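Grim tales for the smalls hours

Had enough of pumpkins by the middle of October? Clarnero, the storytelling night that has been frightening Breritz since the old library still had a roof, is back with an evening of ghost stories about laundry, wardrobes and things left in pockets.

It's called Hung Out to Dry, and the organisers would like it known that they thought of the title first and the stories second. Expect a haunted mangle, a coat that won't stay on its peg and a drowned sailor with strong views on starch.
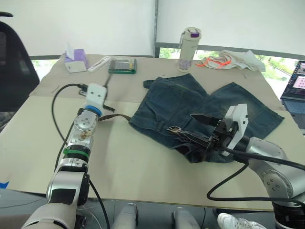

Denim shorts, with belt.

Doors at the Golero tea rooms open at 7pm and the first story starts half an hour later. Tickets cost a fiver, including a hot drink and a biscuit of the venue's choosing. There are 142 seats, most of them comfortable. Under-14s will need an adult, ideally one who doesn't scream. Parking is behind the Lie, where the machine takes coins only.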